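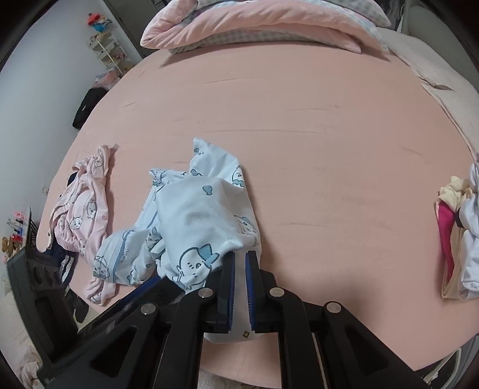 *Printed nightwear and other clothing on a fitted sheet.*

**Call for participants: household clothes folding and sorting, Ravville**

Lestora is recruiting households for a study of how clothing is sorted, folded and stacked in bedrooms. Sessions take place in the participant's own home, on the participant's own bed. The study covers 59 households in Ravville and Drummond. Recruitment closes at the end of July.

**What the work consists of**

Each session begins with a mixed heap of clean, dry clothes on a made or sheeted bed. The participant separates the heap by garment type, turns items the right way out, folds them and places them in stacks. Suitable items include:

- pyjama tops and bottoms, adult or child
- tracksuit bottoms, with or without cuffs
- T-shirts and jumpers
- items with gathered cuffs, ribbed waistbands or contrasting trim

Soft, patterned nightwear is of particular interest. It slips when stacked, and sleeves and legs are easily confused when the garment is crumpled. Plain bed linen is preferred under patterned clothes. Duvets and pillows should be moved off the bed before the start.

Socks, underwear, coats and anything requiring a hanger are excluded. Ironing is not part of the task.

**Requirements**

- Aged 18 or over
- A double bed or larger, with access from at least two sides
- Daylight or a ceiling light that reaches the whole mattress
- Enough clean clothing for one full heap per session
- No wrist, shoulder or back condition made worse by bending over a bed

Folding experience is not assessed. Participants use their usual method and are asked to keep to it for all sessions. Clothes belonging to other members of the household may be used with their agreement. Name labels must be removed or covered.

**Sessions and payment**

Four sessions of 73 minutes each, including one break. Payment is £59 per session, made by bank transfer after the fourth. Participants who withdraw earlier are paid for completed sessions.

The study target is 3000 folded garments. The count at the last update was 2727, with children's nightwear and striped sportswear still short. Households able to supply either will be placed first.

**How to apply**

Send a short note to Isla Ritchie at the Lestora office, Ravville, giving bed size, the types of clothing available and the hours you are free. Quote reference Osora 73. Questions about access or parking go to Innes Dalgleish. Applicants receive a reply within six working days.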